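4. 工具ボードの設定と双腕の確認

この章は、Platineセルの工具ボードと左右アームの設定について説明します。作業の前に、第3章の「原点合わせ」を必ず完了してください。終わっていない場合、保存した掛け位置がすべてずれます。

4.1 準備

(1) 制御ソフトPlalleyを起動し、モードを「保守」にします。
(2) 速度の上限を60 mm/sに設定します。初期値は1000 mm/sですので、そのまま動かさないでください。
(3) 非常停止ボタンを手の届く所に置きます。
(4) テープは有孔ボードのフックに一つずつ掛けます。ドライバーは黒い円筒形のホルダーに、柄を上にして入れます。
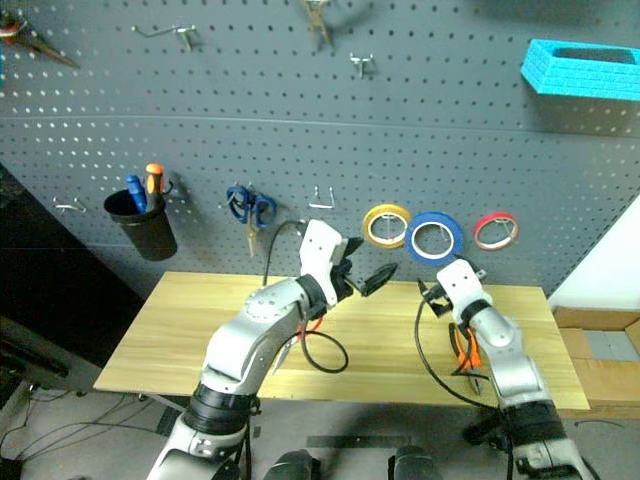 (5) 手首のケーブルに余裕があるかを確認します。手首を左右の限界までゆっくり回して、ケーブルが張らなければ良いです。張る場合は、肩側の固定バンドを一つ緩めてから、もう一度回してください。

注意:ケーブルを天板の手前の縁に引っ掛けないでください。コネクタの内部で断線した例が、Clilcombeの工場で8月にありました。外から見ても分かりませんので、導通を測る必要があります。

4.2 掛け位置の登録

(1) 画面の「位置登録」を開き、使うアームを選びます。左右を同時に登録することはできません。
(2) アームを手動で動かし、指先を工具の下側へ近づけます。ボードの面に対して、指を斜めに入れても構いません。
(3) 指先がボードに触れる前に止めて、「仮登録」を押します。
(4) 工具の名前を入力します。同じ種類の工具が重なって掛かっている時は、手前の物から先に登録します。 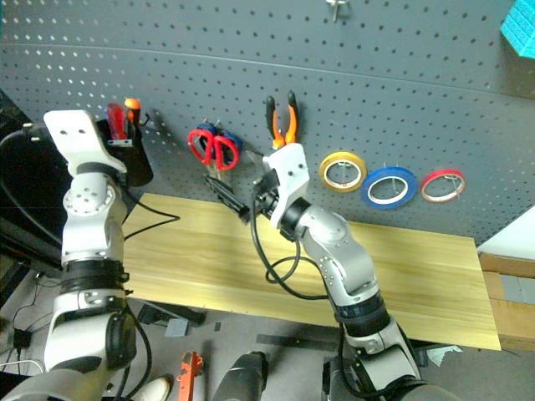
(5) 「本登録」を押すと、手首の力センサーの値が表示されます。2000以下であれば正常です。超えた時は、指が工具かフックを押していますので、少し戻してから(3)をやり直します。
(6) 反対側のアームも同じ手順で行います。

備考:ペンチのように重い工具は、持ち上げる時に下へ傾きやすいです。つかむ位置は、なるべく柄の中央より上にしてください。

4.3 エラー1195が出た場合

このエラーは、左右のアームの動作範囲が重なったという意味です。電源を切らないで、次の順番で処置します。

(1) 右アームを先に待機位置へ戻します。
(2) 左アームを戻します。
(3) 「履歴」を開き、最後に登録した工具を削除して、登録し直します。

三回続けて出る時は、Saarinen製の手首ブラケットのねじが緩んでいる可能性があります。増し締めの方法は第7章にあります。

注意:増し締めの後は、必ず4.2の登録を最初から行ってください。

この章の担当:Boonsong Sitthichai(保守)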